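To: Utcombe Toy Swap list
From: Leonie Fuchs
Subject: Re: odd blocks, and what to do with them

Hi all,

Jana Diekmann wrote:
> I've got a shoebox of blocks left over after sorting the April
> donations. Stars, half-rounds, a few cylinders. They don't belong
> to any set I know and the kids at Wendt Hall walk right past them.
> Do we bag them up with the 42 plain cubes or try something else?
> Also does anyone know if Zorville still sells spare pieces?

Jana, please don't bag them with the cubes! I had the same kind of mix here last winter and it sat in the closet until I quit pouring them out in a heap. Now I put a few on a wooden board, a big pale one with square corners, and leave gaps between some of them and push others right up together. My nephew went straight for it. Give him a pile and he's gone in a minute, but give him a short row with a green star jammed up against a blue prism and he wants to know what goes next (or he wants to wreck it, fair enough).

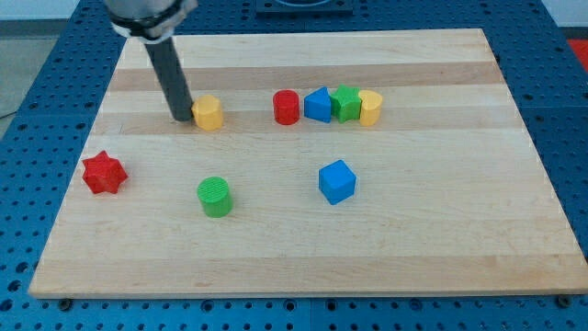 What I like about the star is that it has a flat top, so you can build on it, and the half-cylinder makes a decent little arch if you stand it up. Red and yellow cylinders are good for towers. I'd keep two or three colors going and not fuss about matching sets. Ours came from at least 4 different boxes and the kids don't care one bit.

For the swap I'd do small bags, maybe a star, a prism and a couple of rounds in each, and price them the same as the cubes. The mesh bags from Pesex hold up fine - the paper ones we used before split on the way to the car.

No idea about Zorville, sorry. I wrote to them once and never heard back. If you find out, I'm short one half-round, any color.

I can pick up the shoebox next time I'm over at Wendt Hall, just leave it behind the coat rack.

Leonie

Comments (3)

mapleknees: We do the board thing too, ours is an old cutting board. Keeps them from rolling under the couch!

Tess R.: Are the mesh bags the ones with the drawstring? My last order came with clips and I hated them.

JDiekmann: Shoebox is behind the coat rack. Found two more stars under the lid.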